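Cimenport Open Day: Dust, Biscuits and a Very Long Kiln

I have lived downwind of the Cimenport cement works for most of my adult life, and until this December I had never set foot inside the gate. So when the flyer came through the door offering tours, a hot lunch and "a look into the kiln (weather permitting)", I signed up before I'd even finished reading it. Weather permitting! For a kiln!

I took the early bus out from Marnau and got there a little before nine. The line already went past the bike racks.
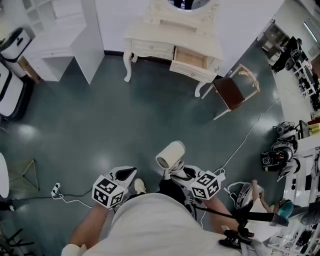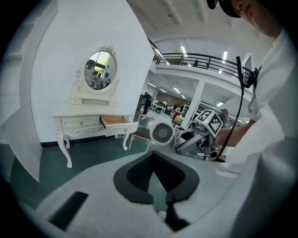 Anyway, they split us into groups, and I landed in the one led by Valentin Radu, a shift supervisor with an enormous voice, which you need in there. He handed out earplugs, hard hats and orange vests, and then asked if anybody minded stairs. A few people laughed. They weren't laughing by the time we got to the preheater tower.

The tour starts where the rock does. The limestone comes down from the Coman quarry on a covered conveyor (I'd always thought that long gray thing across the valley was a pipe) and gets dumped in a storage hall that is shaped like an upside-down bowl. You go in through a little side door and you're standing at the foot of a mountain, indoors. A kid in front of me asked if he could climb it and Valentin said no so fast that I think he gets asked a lot.

After that comes the raw mill, which I can't tell you much about, given that I couldn't hear a word. It grinds things. It shakes your teeth. There is a small window with a wiper on the inside, and the wiper was losing.

Then the tower. We climbed 6 floors of open metal grating, the kind you can see straight down through, and I held the rail with both hands and looked at the back of the man ahead of me the whole way. But the view! You get the river, the rail yard, the church at Marnau, and on the far side the old Jernmont sidings where my uncle used to work, all grown over with birch now. I found my own street, and also found out why my windowsills look the way they do. To be fair to them, the filters they put in a few years back have made a big difference, and I no longer have to rinse the tomatoes twice.

The kiln was the main event. It's a steel tube lying almost flat, turning slowly, and you walk next to it for what feels like a city block with your cheek getting warmer and warmer. I'd have guessed it stood still if there hadn't been a chalk mark on it coming around every so often. At the hot end they give you a piece of dark blue glass in a wooden handle and you get your turn at the peephole. Through the glass you see an orange swirl and lumps rolling over and over in it. The lumps are clinker, and they make nearly 3,000 tons of it on a good day, according to the board by the door. I asked for a second look and got one. The woman behind me was less pleased about that.

We finished in the control room, which was carpeted and so quiet that everybody started whispering. Two operators sat there with mugs of tea and a wall of screens. One of the numbers on the screens said 1,409 and a man in our group asked if that was the temperature, and the operator said no, that was the cooling fan, and the temperature was the one next to it. We all nodded like we'd known.

Lunch was bean soup with smoked sausage in the canteen, really good, plus those dry little biscuits with the factory's name stamped on them. I pocketed four. There was a side room with old photographs, payroll books and a brass whistle from the first works, and I could have spent another hour in there. The oldest payroll book was open to a page of names and I recognized half the families. My neighbor's grandfather was in it, paid as a "sack mender", so I took that bit of news home with me and she was thrilled.

A few practical things if you go next time. Wear shoes you don't love, and closed ones, because they turned a couple of people away from the tower. Leave the stroller at home. The bus back runs only once an hour in the afternoon and the shelter is on the wrong side of the road, so give yourself time to cross. And if you get to pick your group, ask for Valentin and stand near the front.

My coat is still on the balcony. I've beaten it twice.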